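Povia packing cell: notes and data card

Hello, and thanks for reading this far into the folder. Povia is the two-arm packing cell at Rarance, where 12 of us used to put cups into cartons by hand all day long. This card covers the recordings (52 sessions so far) and, because people keep asking me, what the job is like now.

The task is small: one clear plastic cup, one open cardboard box, two arms to bring them together.
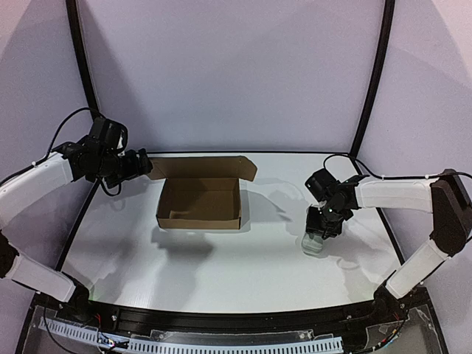 Leobardo Ventura wrote back that his wrists are glad of the change but he misses the talking, and he would like the packers to have a say in which jobs go to the arms next. I've put that on the list for April, and I do mean to keep it there.

What a shift looks like now: four packers take turns at the cell, and the rest have moved over to checking and returns. Whoever is on resets the cups, starts each run and writes down anything odd. Wrist camera views are kept even when somebody is standing close in. 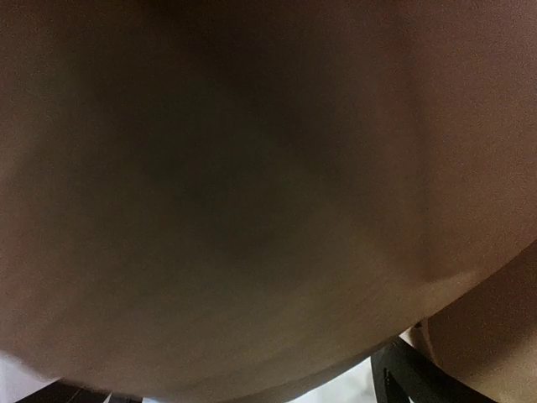 Last changed: 09/04/2024

Sessions go in the folder named Skestolum, one subfolder each. Please add your notes in your own words, however short.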